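Planner first, policy second

Most of the control stack at Clomlow is older than its perception code, and Ildikó Fekete sees no reason to rewrite it. "The planner gives us a collision-free path or an error," she says. "I can log both."

Grasp poses are the weaker part. Her group replays 270 simulated episodes after each merge, and handles cause most of the regressions – a mug turned the other way changes the approach angle. "We had 63 failures in January from one sign error in the wrist frame."

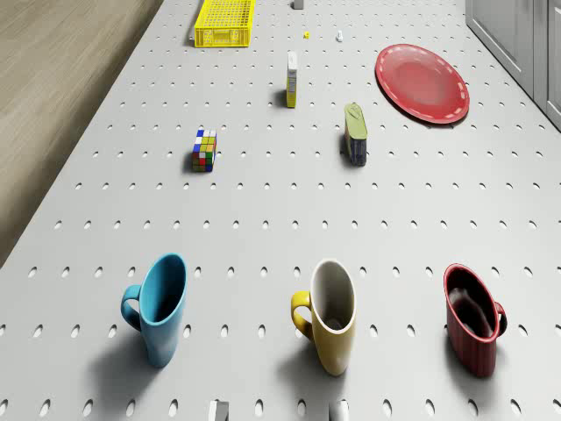
Lumturie Kelmendi would rather randomise the friction values first, and thinks handle direction is already well covered. Fekete has given that branch five days.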